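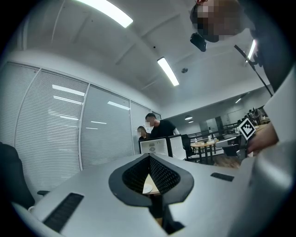 Blinds down, long lights on, and a couple of people over by the monitors. Our office on an ordinary working afternoon!

So I finally got my act together and started a page for the new place. A bunch of you have been asking what it looks like ever since we moved out of the old rooms on Hodell Street (which I do not miss, except for the bakery).

The first thing I noticed when I walked in was the ceiling. It's white with these beams running across it, and the long fluorescent fixtures make the whole place really bright, even with every blind shut. I was ready to hate them after years of table lamps, but I've come around. Ross Swanson still grumbles and wants warmer tubes, so we'll see who wins that one.

And the blinds! White, horizontal, one tall panel after another all the way down that side of the room. I love how tidy they look when they're closed, and the lights leave these faint streaks on the slats that I find weirdly pretty. Dusting them is another story. Lanying Xu did the whole wall with an old sock over her hand and says she's never doing it again.

Way at the back there are two little pendant lights. They're small, but they make that end feel more like a kitchen nook than an office, and I want a pair for my apartment. I priced some at Minero and they wanted 800 dollars for two, so that's going to wait.

Coming in September: the bookshelves from Cruickshank (still in their boxes), the coat hooks, and whatever we end up doing about a rug. If you've got a decent rug sitting in storage, write to me, I'm serious. We're on the Hirkus side of the building now, so use the other door when you visit.

Page started 27 August 2024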